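The Blue Box Pages: odds and ends from the bench

Welcome back to the gallery! If you're new, I spend a fair bit of my free time taking old electrical bits apart, giving them a clean and finding somewhere to keep them (the last part being the hardest by a mile). This page is for the stuff that came in the big January lot from Skirnholm, which I bought unseen, in one go, for more than I told anyone at home. The list said 568 items. I gave up checking after the first crate and decided to believe it.

Most of it is what you'd expect. Switches, knobs, lengths of flex with the ends chopped off, a whole biscuit tin of fuses that I'm still working through in the evenings with a cup of tea and the radio on. There's a run of plastic-cased bits marked Zorkari in the paperwork, and a smaller bunch down as Esex, and I'd love to hear from anyone who has an old catalogue for either. I've got pages 2 to 19 of one from a chap at the Chisholm swap meet and of course the bit I want is after that.

A few of you wrote in after the last update to ask how I clean brass. Soft brush first, dry, and plenty of patience. Then a cotton bud with a drop of something mild, and a good wipe afterwards. I don't go for a mirror shine on terminals, I just like to get the muck out of the threads so the nuts turn. Please don't use wire wool, the little hairs get everywhere and you'll be picking them out until Christmas.

The other question was about the white worktop. It's lovely to work on, I can find a dropped washer in seconds, but my goodness it shows every speck! I wipe it down before I start and it's got something on it again before I've sat down.

Lot 889 is my favourite so far. I'm a sucker for that sort of blue. If you know what it came out of, do drop me a line through the contact page. More to come once I've made some room on the shelves.

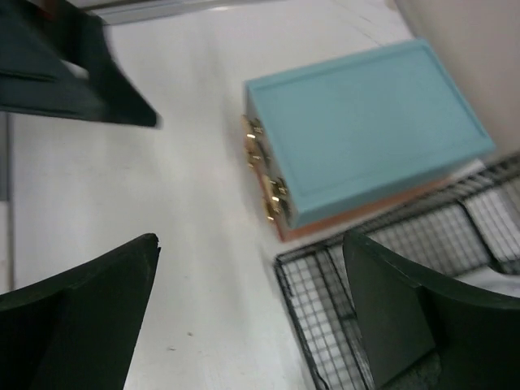

Lot 889, pale blue with a raised rim round the lid, and those lovely gold-coloured fittings at one end. Black wire mesh rack next to it.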